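Wanted: People Who Doubt Hockey Numbers

Gestville Hockey Weekly is looking for four fans to sit on a season-long prediction panel. We say "panel" because the office likes the word. You will be filling in a form.

Every fall, people paid to talk about hockey tell us who will finish where. We went back through 1041 of those picks from the past few seasons, and we were not impressed. The site now wants to know if ordinary fans can do any better. My guess is that you can't, but I have been asked to run it fairly and I will.

The job, such as it is: before each Brevport home game you send in a winner, a final score and one sentence explaining why. "Gut feeling" counts as a sentence the first time. After the game you get a short survey, and no, you can't change your pick in it. Expect to spend two evenings a week on this from November until the playoffs. 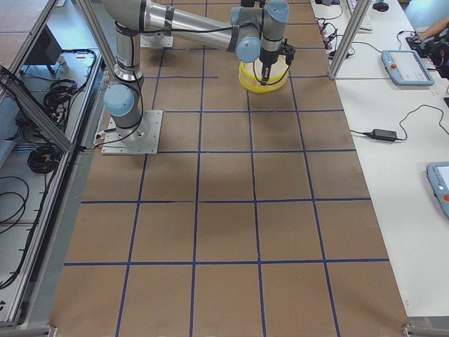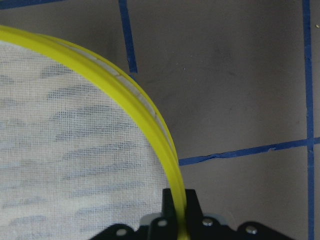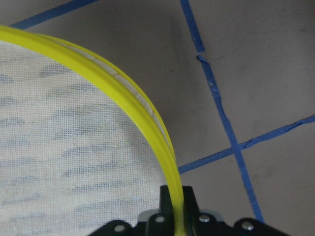
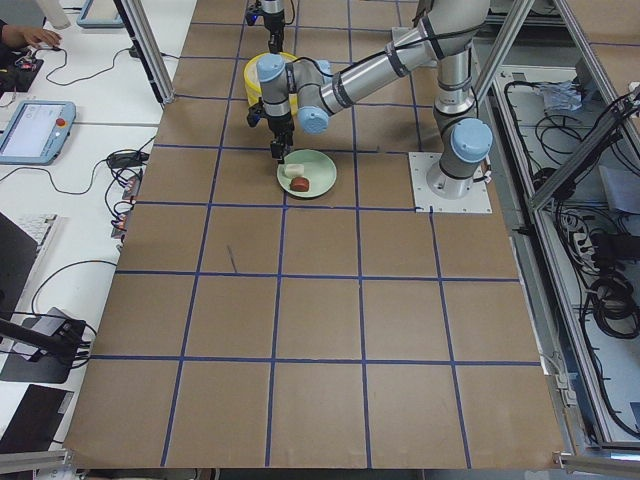 By Csonka

What you get is $300 at the end of the season, paid only if you've sent in every form. There is no press pass. Please don't ask about the locker room. Last year 166 people applied, and 117 of them told us they had "called" the Gidbridge upset. If you really did, send something with a date on it from before the puck dropped.

You should be 18 or older, able to watch most games live, and willing to have your wrong picks printed under your own name. We don't need former players, and a background in statistics won't move you up the pile. Anyone who works for a team or a betting company is out, and so is anyone living with them.

I would like at least one person who can't stand Brevport. The last group picked them to win almost every night, including a few nights when half the defense was hurt, and reading those forms was a long way to spend a winter.

To apply, write to the sports desk with your name, your age, the team you follow and one prediction you got badly wrong. Keep it under a page. Applications close Sun 24 March, and we only write back to people we want to talk to.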